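garage arm build, fingers again

solderjoe37
Reprinted the brown fingers for the Vasano arm Monday and the tips already look worn. Speed is set to 880. Do I just go slower?

mothbench
Slower, yes. Mine ran at 2,000 and chewed up everything!

tinlid
Disagree, speed is fine. I'd blame the wide opening.

solderjoe37
Hmm, maybe (I do like them wide). Took it over to the corner with the red walls for another go.

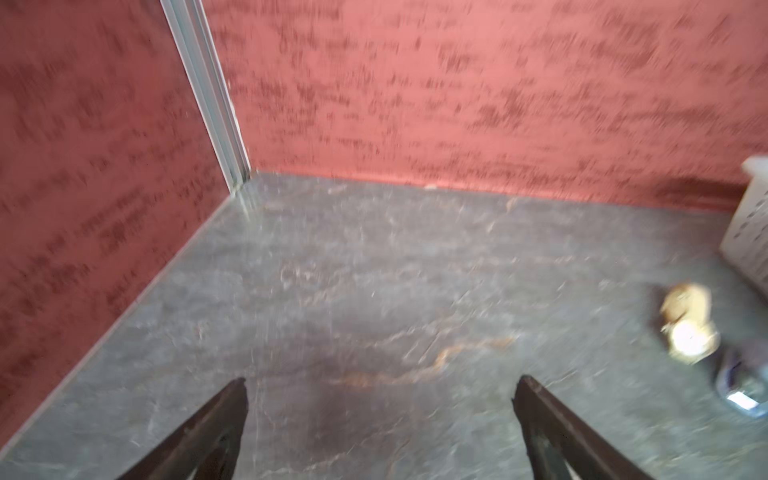 I'll try 2,000 anyway before I reprint, just to see who's right.

mothbench
Please don't lol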